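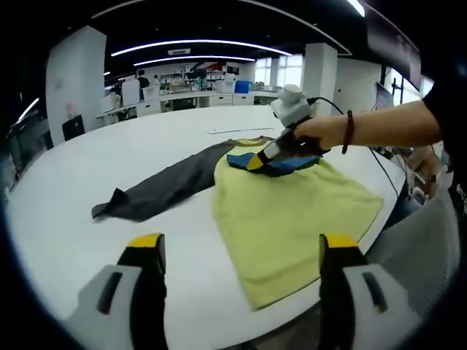
Folding and Storing Color-Block Tops: Frequently Asked Questions

Category: Laundry & Garment Care > Folding

Search the help center Enter a keyword

These answers apply to long-sleeved tops made from panels of different colors, such as a yellow-green body with charcoal sleeves and a royal blue section at the neckline. Plain tops can be folded the same way, with fewer checks on seam alignment.

What kind of surface should I use?

Use a flat, smooth table large enough to hold the body and at least one fully extended sleeve. White or another light color makes dark lint easy to spot. An oval table works well, provided the hem does not hang over the curve. Wipe the surface with a dry cloth first.

Which way up does the garment go?

Front side down for the standard fold. The front then ends up on the outside of the finished packet. For a front-in fold, used when the print or trim is delicate, reverse this.

What do I do with the collar or neck section?

Flatten it before moving anything else. Press down on the neck section at one point and draw the shoulder seams outward until the fabric lies without ridges. A contrasting band that is folded over on itself will leave a visible line if stored that way.

How are the sleeves handled?

Extend each sleeve away from the body and smooth it from shoulder to cuff. Open out a crumpled cuff by hand. Fold the side of the body in by one quarter of its width, then turn the sleeve down so that it runs parallel to the side edge. Repeat on the other side. The second sleeve may overlap the first.

How many folds does the full sequence take?

The Zapata fold used in this guide has 4: left side, right side, hem to mid-chest, and mid-chest to shoulder. Sleeve turns are counted as part of the side folds.

Can dark sleeves stain a pale body in storage?

They can if the garment is put away damp or if the dye is not fully fixed. Rub the inside of the sleeve with a damp white cloth. If color transfers, wash the garment separately and place a sheet of undyed tissue between sleeve and body when folding. The Imuden drawer liner does not replace the tissue.

Should I iron first?

Only if creases remain after smoothing. Iron the body and sleeves separately at the lowest setting named on the care label. Let the fabric cool before folding.

How many tops fit in one box?

The Treltolik medium box holds up to 70 folded tops of light jersey. Heavier knits need more room. Do not press the lid down to make it close.

Where do I report an error in this guide?

Write to Ruth Condori at the Vulel garment care desk and include the question heading. Replies are sent by 4 p.m. on working days. The page was last revised in November, when the tissue instructions were added.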